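Sorting a box of odds and ends before the move — keep, give away, toss?

stoklow_attic
Joined the board a while back, mostly read the storage section. I'm clearing out a spare room before the end of November and I've hit the part I hate, which is the stuff that doesn't belong to any category. Clothes were easy. Books were easy. Now I have a pile of single items that came out of drawers and the bottoms of bags, and I keep picking them up and putting them down again.

My method so far is to spread a few things at a time on the table and decide on those before I fetch any more. I put a cloth down first so nothing rolls or scratches. The batch on the table now is a yellow foam cube, a long dark red case, an open blue box with a white lining, a plastic snack bag, a drumstick and a glass test tube with a stopper. One drumstick. I have no idea where the other one went, and I don't play.
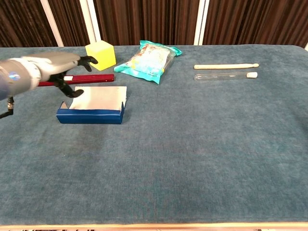
I've been at it for three evenings and finished 17 batches, so it does work, but it's slow. The problem is that I end up with a "maybe" group at the end of each one and the maybes are now a pile of their own. How do other people handle this? Do you set a rule, or just go by feel?

reler73
Set a rule. Mine is that if I can't say which room it will live in at the new place, it goes. I don't mean "the office somewhere," I mean which shelf. It sounds strict but it cut my maybes down to one shoebox.

For your batch: the snack bag is a kitchen item or trash, so that's done in two seconds. The foam cube goes in with packing material. The test tube needs wrapping if you keep it. Put a sock over it and tape the sock shut, and mark the carton as glass.

oldmill_irnham
I'd disagree with the shelf rule. When we moved to Irnham I tossed a lot of things because I couldn't picture where they'd go, and then the new house had twice the cupboard space. I ended up buying replacements for at least 8 of them. You don't know the new place until you've lived in it a few weeks.

What worked better for us was one carton labeled "small things, open last." Everything odd went in there. Half a year later we opened it and it took twenty minutes to go through.

reler73
That's fine if you're paying nothing to move it. We paid by the carton.

oldmill_irnham
One carton.

stoklow_attic
It would be more like three by now, going by the pile. I'm doing the move with a borrowed van, so cost isn't the issue so much as the stairs. The new place is on the fourth floor with no elevator.

hatpin
Don't toss the box with the lining. A shallow open box like that is the best thing you can have for the rest of the sort. Put the small pieces in it and you've got a tray you can carry from room to room. I use the lids from old gift boxes the same way and they save a lot of walking back and forth.

Also, have you checked inside the red case? I gave one away once and had to call the thrift store to get my spare keys back.

stoklow_attic
Checked it, it's empty. I was going to use it for pens. Good thought on the tray, I'll keep the blue one out of the pile until everything else is packed.

kazl_reader
My two cents on the slow part. You say you only bring out a few things at a time. I found that was what slowed me down, because every time I went back to the room I got distracted by something else. I dumped everything on the floor at once and sorted like with like. There must have been 1,000 pieces if you count the screws. It took one long afternoon.

The book I got this from is by Kazlauskienė. The library should have it. She's firm about doing a whole category in one sitting.

hatpin
I've read that one and gave up on it. If you have a bad back or small kids, you can't leave everything on the floor until it's finished. A table at the right height with a handful of things on it is a lot easier on the knees. I'd stay with the small batches.

kazl_reader
Fair, I had the house to myself that day.

reler73
On the single drumstick — schools sometimes take them for music class. Ask first. Ours took a bag of mixed percussion stuff and was glad to have it.

stoklow_attic
Update, 2021-11-14. I went with something in between. Each batch gets sorted into keep, give and trash, and the maybes all go in one carton. When the carton is full, something has to come out before anything else goes in. It's nearly full already, so I expect some arguing with myself over the weekend.

The drumstick is in the give bag. The test tube stayed, I'm going to put a cutting in it on the kitchen windowsill. Foam went around the lamp base.

oldmill_irnham
Label the carton on two sides as well as the top. You won't be able to see the top once they're stacked.

Contact us | Forum rules | Copyright Stoklow Household Board | Back to top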